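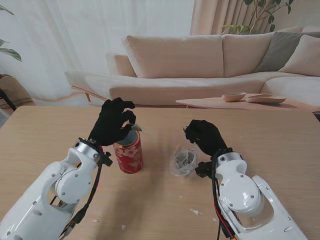
我在家里做双臂机器人已经两年，中文不是我的母语，写得不好请原谅。这次想评的是 Wivotwood 的线束整理套装，价钱是277元，从 Ilmont 网店买的。套装有编织套管、魔术扎带和几个可以粘的线夹。我的要求很简单：手臂弯曲的时候，线不要拉紧，也不要碰到桌上的东西。现在右臂手腕旁边的黑线和红线还是一束挂下来，左臂外侧的黑线也绕了一个弯，这样的地方最考验套管。

先说优点。套管很软，剪开以后边缘不太散，穿线比我以前用的 Bukwood 容易很多。扎带可以反复打开，我调试的时候经常要换线，这一点很重要。颜色只有黑色，我觉得可以接受。

缺点也有。线夹的胶在光滑的白色塑料外壳上粘得不够牢，四月贴的，有两个已经掉了，后来我改用扎带固定。说明书只讲电脑桌怎么用，没有写会动的关节应该留多长的线。我自己的办法是先把关节转到最远的位置，再多留一点，然后才扎紧。还有，套管的直径只有一种，线多的时候比较难穿进去。

Bukwood 的同类套装卖229元，便宜一些，但是套管比较硬，手腕转动时有阻力。如果您的手臂不常拆，买便宜的也够用。我还是会继续用 Wivotwood，只是线夹希望可以单独不买。

2023年11月9日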